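Recording Stacked-Dish Demonstrations with a Hand-Held Gripper

Posted Mar 1, 2018 by Iolanda Moura

These are the steps we use for the Darko dish set, the part of the training data that covers plates and bowls on a home table. You need one hand-held gripper with its camera mounted, a charged battery, an empty memory card, and a table you can walk around.

Set the table first. Put bowls along one side and leave a clear patch of cloth near the front edge. Leave ordinary household things where they are. The first Budgate set was recorded on a bare bench, and the policy trained on it did badly as soon as there was a patterned cloth under the dishes.

Wipe the grip pads and the camera lens. Start recording with the jaws open and hold still until the light goes steady.

Come in slowly from the front and close on the rim. With two plates stacked, make sure both are between the pads before you squeeze. Lift only when the stack has stopped shifting.

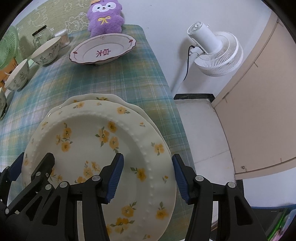 Two plates in the gripper, flowered one in front
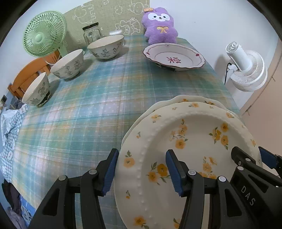 Keep your free hand out of the camera's view during the carry. If you have to steady the stack with it, finish the move safely, then mark the take as assisted in the log. Don't delete it. Assisted takes go in their own folder and we use them later to check the filter.

Set the stack down, open the jaws fully, back away, and stop the recording. One lift and one placement make one take. Change the starting position of the plates after every 4 takes, and swap the bowls around after 50.

Our target is 400 usable takes per dish type. For the August set we recorded 781 to get there, mostly due to fast wrist turns that blurred the video. Slow down at the turn and you will throw out far fewer.

Copy the card at the end of each session and name the folder with the dish type and your initials. Run the Cekby checker before you upload. It flags dropped frames and any take where the gripper width was not logged. Takes that fail on width can't be repaired, so record those again while the table is still set.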